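Redoing the kitchen budget

August 26, 2026

I finally sat down with the kitchen numbers last night. We have 800 left for the counter, and the slab I liked at Pacheco would eat all of it before anyone cuts a hole for the sink. So I went back through my notes.

Pacheco charges 165 for delivery and wants the old counter gone before they show up. Brunivach delivers free but only has two colors in stock, and one of them is a pink I can't live with. Zuzanna Bielecka, who redid her place last summer, told me to ask for offcuts. Our longest run is only 26 inches past the stove, so an offcut might work. 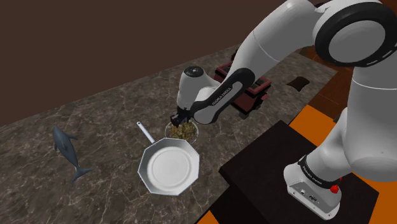 Marble countertop, computer rendering.

I keep going back and forth on marble. It stains if you leave a cut lemon on it, and we leave cut lemons on everything. You can seal it, but then you have to seal it again. My mother had laminate for most of my childhood and never thought about it once.

The other thing is the backsplash. I want to leave the wall painted for now and see how bad it gets behind the stove. My husband wants tile right away – he does most of the frying, so he may have a point.

I'm calling Brunivach in the morning to ask about offcuts. If they have nothing, the old counter stays through the winter.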